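Komau Residents Get Two More Months to Comment on Water Tariff

The Komau town council has extended the period for public comments on its new water tariff by 2 months, after many residents complained that the notice was too short and difficult to understand.

The decision was announced by the council's head of services, Poonam Bhardwaj, at a meeting in the Odimside community hall. She said that 1,629 written comments had already reached her office, and that a large part of them asked for more time.

"We have read these letters and we accept the point. People wish to know what they will pay before they are asked if they agree," Bhardwaj said. 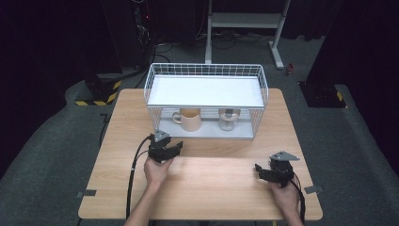 Under the proposal, households would no longer pay one fixed amount each quarter. They would pay for the water which passes through their meter, with a lower price for the first part and a higher price after it. The council believes that small households will pay less than now. Families with many children, and homes where an elderly relative is cared for, have said they fear the opposite.

The pipes in the older streets of Odimside are another reason for the worry. Several speakers at the meeting said that their meters are old and that water is lost between the street and the house. They asked who will pay for this lost water. Bhardwaj replied that any leak on the street side of the meter is the duty of the council, and that the owner is responsible for the other side.

The meters would be supplied by Rastogi, a company which already works for the council in the Podell district. The change there was completed in July, and the council has promised to publish the bills of 12 Podell households, without names, so that residents can compare them with their own.
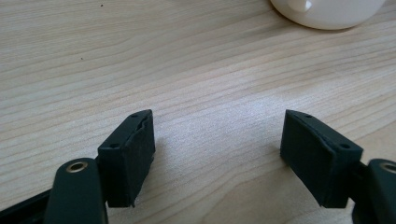

Residents can send comments by post or leave them at the council office, which is open until 4 p.m. The explanation of the tariff will be written again in simpler words and delivered to every home. A telephone line will also be opened for people who cannot come in person.

The present charge stays in force during the extension. The council will vote on the tariff after the comment period has closed, and the earliest bills under the new system would be sent in the following quarter.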